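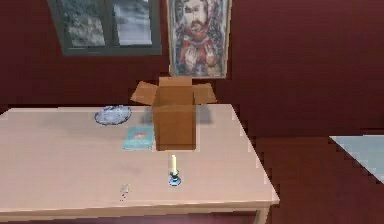
Diamond-tip microdermabrasion removes the outermost dead cells of the skin with a rough-surfaced tip while a vacuum pump holds the skin against it and carries the debris to a filter. The result depends heavily on suction, and suction depends on filters, seals and hose fittings that are often put together in a hurry on delivery day. Set the machine up on a flat table with space on every side. Place the delivery carton upright toward the back, top open and flaps folded outward, like the brown one on the light wooden table, so that the small bags at the bottom can be reached without tipping the carton over. Keep the carton until the vacuum check is finished, as a machine that fails has to go back in its original packing.

The steps below were written for the Jurklow bench unit with Bimex tips. Other two-hose machines are similar, but the limits in their own manuals apply.

What you need

The main unit and power cord
Clear vacuum hose and handpiece
Tip set, from coarse to fine
Inline filter (part 409) and handpiece filters
Spare O-rings (part 491)
Lint-free wipes and an instrument disinfectant suitable for metal
A notebook or log sheet

Step 1. Check the parts

Lay out the small parts and compare them with the packing list. Look at each tip under a good light. The diamond coating should be even across the working face, with no bare patches and no raised grains at the rim. A raised grain will scratch. Reject any tip that has one, even if the rest of the face is sound.

Run a clean finger along the hose and look for flat spots. A hose that was coiled too tightly can keep a kink for several days. Hanging it straight overnight usually clears it. If the kink remains, ask for a replacement.

Step 2. Fit the inline filter

The inline filter sits between the hose and the pump. It has an arrow molded into the housing, and the arrow points toward the pump. Installed backward, it will still pass air, but debris collects on the wrong side of the element and cannot be seen through the housing.

Push the short hose onto the outlet side until it reaches the shoulder. Then fit the long hose to the inlet. Do not use oil or petroleum jelly on the fittings. If a hose is stiff, warm the end in the hand and try again.

Step 3. Assemble the handpiece

1. Place a handpiece filter in the seat behind the tip thread. Use one only. Two filters stacked together reduce suction at the skin while the gauge still reads as normal.
2. Seat the O-ring in its groove. It should lie flat all the way around.
3. Screw on the tip until it stops, finger tight. Pliers will crack the collar.
4. Push the long hose onto the back of the handpiece.

Step 4. Run the vacuum check

Turn the suction control fully down before switching on the power. Let the pump run for two minutes with the tip open to the air. The sound should be steady. A rising and falling note points to a loose hose or a blocked exhaust vent.

Cover the tip opening with a gloved fingertip and turn the control slowly to maximum. The gauge on this unit should settle at 38 kPa and hold there. Watch it for 30 seconds. A slow drop while the tip is covered means air is getting in.

To find a leak, work back from the handpiece. Pinch the hose directly behind the handpiece. If the reading recovers, the leak is at the tip, the O-ring or the collar. If it does not, pinch the hose just before the inline filter. A recovery at that point means the long hose is at fault. No recovery at either point leaves the filter housing, the short hose and the pump itself. Change the O-ring first in any case where the handpiece is suspected. It is the cheapest part and the one most often damaged in assembly.

Write the reading in the log with the tip grade used. Repeat the check each morning before the first client and compare. A gradual fall over several weeks is normal as the inline filter loads up, and the filter should be changed before the fall becomes noticeable in treatment.

Step 5. Set a starting level

The gauge maximum is a test value and is far too strong for the face. Start at the lowest setting that lifts the skin slightly into the opening and lets the tip glide. Try it on your own inner forearm with the finest tip. A single pass should leave faint pinkness that fades quickly. A purple line or small red dots indicate too much suction or too slow a stroke.

Theano Sarantis, who trains new staff at the Nikolaidis skin studio, has them practice strokes on the forearm for a full session before any facial work. The common fault is stopping at the end of a stroke with the tip still on the skin. Lift the handpiece as it comes to the end, and keep the skin stretched flat with the other hand.

Step 6. Clean down

Remove the tip while the pump is off. Throw away the handpiece filter after each client. Wash the tip in warm water with a mild detergent and a soft brush, rinse it, and then disinfect it for the full contact time given on the disinfectant label. If your licensing board requires sterilization, follow its rule and confirm that the tip material can stand the process. Dry the tip completely before storage. Water left in the thread will be drawn into the next filter and block it.

Wipe the outside of the hose and handpiece. Never draw liquid through the hose to clean it. The pump has no liquid trap.

Troubleshooting

No suction, pump running: check that the inline filter arrow points toward the pump and that both hoses are pushed fully home.

Weak suction with a good gauge reading: look for two handpiece filters in the seat, or one that is damp.

Tip drags: reduce suction, and check that the skin is fully dry and free of cleanser.

Pump hot or loud: switch off, clear the rear vent, and leave the unit to cool. If the noise returns, contact the supplier. Units bought through Ronditon are returned to Tanner Petrenko in the service department, with a copy of the vacuum log placed inside the carton.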